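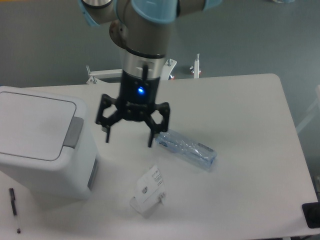 One reader of the last page wrote in to say that a hairline crack in plaster is only paint failing, that filler and a fresh coat will see it off, and that anyone who tells you otherwise is selling something. Maybe. I've heard the same thing from people who filled the same crack every spring for years, so I'd want to see it left alone for a while first.

## Patching a crack in a plaster wall so it stays patched

Most advice on this comes from the back of a tub, and the tub wants to be sold. Mok is a fine enough filler and I use it. It is not magic, and neither is the pricier Bolside stuff with "flexible" printed on the lid. Flexible compared to what? I've pulled both out of walls in long dry ribbons.

### Before you open anything

Draw a pencil line across each end of the crack and write the month beside it. Then wait. If the crack has grown past your marks by the time you get back to it, put the tools away and find out what is moving. A crack wider at one end than the other, or one that steps down from the corner of a window, deserves somebody who looks at structures for a living – preferably somebody who isn't also quoting for the repair.

If the house went up before the 1980s, have the plaster and paint tested for asbestos and lead before you scrape or sand. I don't trust the kind of test where you rub a swab on the wall and squint at the color. Send a sample to a lab.

### What you need

- Setting-type joint compound, the powder kind
- Paper or fiberglass mesh tape
- A utility knife and an old can opener
- Two taping knives, one narrow and one wide
- Plaster bonding primer
- A sanding sponge, a dust mask and goggles

### The work

1. Press on the wall on both sides of the crack. If it gives, the plaster has let go of the lath, and it needs plaster washers or adhesive before any filling.
2. Rake the crack out with the point of the can opener until it is wider underneath than at the surface. It will look worse. Leave it looking worse.
3. Vacuum out the dust, then brush on the primer and let it dry for as long as the label says.
4. Mix a small batch of compound and push it in hard with the narrow knife. Scrape it flush.
5. Lay the tape over the crack, bed it in a thin coat, and run it 2 inches past each end.
6. Once that's set, put on two more thin coats with the wide knife, each a little wider than the last.
7. Sand lightly, wipe down, prime and paint.

People skip the tape. I've skipped it too, in a back bedroom in Nendside, and the crack was back by November.

### About "one-coat" products

Pestine sells a one-coat kit with a sponge and a plastic blade. I tried it on a closet wall. One coat shrank, so I put on a second, and the leaflet did mention that "deep repairs may need further applications." The blade went in the trash. The sponge is decent.

Paint the whole wall, corner to corner. Touch-ups show in the afternoon light whatever the can promises.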